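Hand-held grippers: jaws lose position when I reach into a parts box
Posted September 8, 2020 in Robots & Automation

I'm building a pair of hand-held grippers at home for recording pick and place moves, with a black cable running off each one.

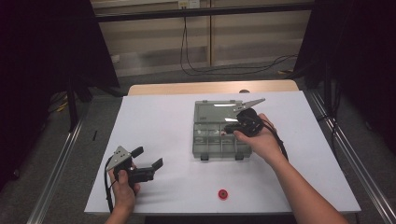 Both read jaw opening through a Gradik encoder board at 200 samples a second. On the bench the numbers are steady. Once I start moving pieces in and out of a compartment box, the right one drops to zero for a moment and then comes back 5 to 8 counts off. The left one has done it twice in 47 runs, the right one almost every run. I already swapped the boards and the fault stayed with the right side. Is this noise, or should I be looking at the cable?

Mareike Kleinschmidt

Cable. If you swapped boards and it stayed put, the board is fine. Wiggle the plug while you watch the numbers. Tape the cable to the handle with a bit of slack so your wrist isn't pulling on the connector. I had the same thing on mine last December and a new crimp fixed it.

Timo Albers

Agree with Timo, but check the encoder magnet too. A drop to zero is a lost connection. Coming back a few counts off can also be the magnet slipping on the shaft – mark it with a paint pen and see if the line moves after a few runs. Also re-zero with the jaws fully closed every time you power up.

Kramer

could be the power supply, mine was

trallov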